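Plalideck review: four months of poking at my own data

I run a small mail-order seed business and I'm no analyst, so when my friend Tharun Poojary kept going on about Plalideck I figured it was way over my head. It's a dashboard tool for people with too many spreadsheets, and boy, do I have too many spreadsheets - 476 of them at last check, going back to my very first orders!

Getting everything in took me one long evening. You drag your files over, it guesses which columns match, and you fix the ones it gets wrong (it was convinced zip codes were prices, so keep an eye on that). After that the charts just show up, and they're pretty nice looking too.

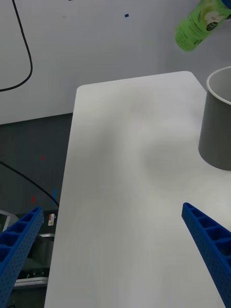

Search is the part I love most. I can type "repeat customers in January" and get a list before I've put my coffee down. My old setup, Skerano, would chew on that for 90 seconds and then hand me a blank page.

Now the grumbles. The free plan stops at 2000 rows per table, and I blew past that on day one. The privacy settings are buried 4 menus deep, and sharing with your whole team is switched on by default - please go turn that off before you load any customer addresses. I wrote to support and got a friendly reply the next morning, but the default is still the same.

Would I pay for it again? Yep, I renewed last week. I'm still hoping they fix the zip code thing.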